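# Clidden Raised Bed Kit, Model 329

The Clidden Raised Bed Kit is supplied by Cumwood to home gardeners, schools, and community plots. It provides a planting bed that can be set up on soil, gravel, or an existing patio, and it is suited to vegetables, herbs, cut flowers, and shallow-rooted fruit such as strawberries.

## What is included

- Side and end boards in untreated larch
- Corner posts, pre-drilled
- Stainless steel screws and a driver bit
- A woven liner for use on paved surfaces
- Printed assembly guide

Soil is not included. Customers who order the kit together with Werska planting mix will receive both items in a single delivery where possible.

## Site and assembly

The bed should be placed where it will receive at least six hours of direct sun in the growing season. The ground must be level before the boards are joined. On a slope, the uphill side should be cut into the soil; the downhill side should not be propped on bricks or loose stone.

Assembly requires two people. The long boards are fixed first, with the corner posts standing upright on the inside, and the end boards follow. Screws should be left slightly loose until all four corners have been checked for square -- the guide gives a simple method using a length of string.

On bare soil, the existing turf may be left in place and covered with plain cardboard before filling. The liner is needed only on paving or decking.

## Filling and first planting

Fill the bed in layers and water each layer before adding the next. The level will drop during the first season and should be topped up with compost in November, after the last crops have been cleared. Beds filled in spring may be planted after two weeks.

## Care of the boards

Untreated larch turns gray outdoors. The change does not affect the strength of the boards. Customers who prefer to keep the original color may apply a plant-safe oil once a year to the outside faces only. The inside faces should be left bare.

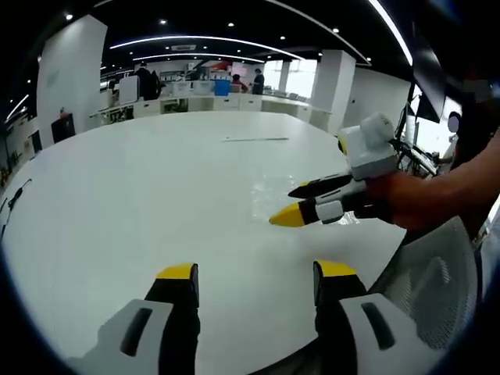 Replacement boards and posts may be ordered singly. Please quote the model number and state whether the part is for a long side or an end, as the drilling is different.

## Orders and availability

The kit is held in stock at the Qudah warehouse, with 2,889 units available as of Tuesday, March 25, 2025. Orders are sent on a pallet, and a clear path to the delivery point is required. Drivers are not able to carry boards through a house or up steps.

Schools and community gardens may apply for group terms by writing to Sawsan Aoun, Customer Accounts. Questions on siting, drainage, or spare parts should be addressed to Ziad Qaisi, Product Support -- please include a sketch of the site with measurements.

Unused kits may be returned in their original packing. Boards that have been cut or oiled cannot be accepted.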